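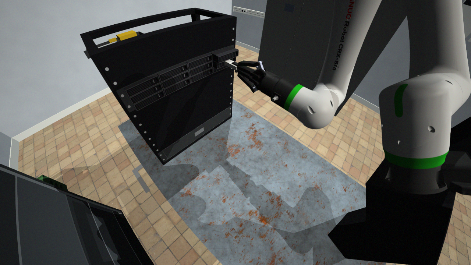 What Is a B-Side?

Before music came over the internet, people bought songs on records. A record is a flat disc with a long, thin groove on each side. A needle follows the groove and the player turns the tiny bumps into sound.

A small record called a single had one song on each side. The side with the song the band wanted on the radio was the A-side. The other one was the B-side. To hear it you had to lift the record off and turn it over.

How long could a song be?

A single usually had room for 3 or 4 minutes of music per side. Take the song "Paper Harbor" by the band Lotilus. It lasts 183 seconds. That is 3 minutes and 3 seconds, so it fit with no trouble.

What went on the B-side?

Sometimes it was a song left over from an album. Sometimes it was the same tune with no singing. Raquel Marinho, the singer in Lotilus, wrote "Melmont" in two evenings just to fill the back of the single. Madalena Baptista played the drums on it — and the piano too.

Now and then radio stations turned a record over and played the B-side more. If both songs were meant to be hits, the record was called a double A-side.

Words to know

Groove: the line cut into a record that holds the sound.
Single: a record sold for one main song.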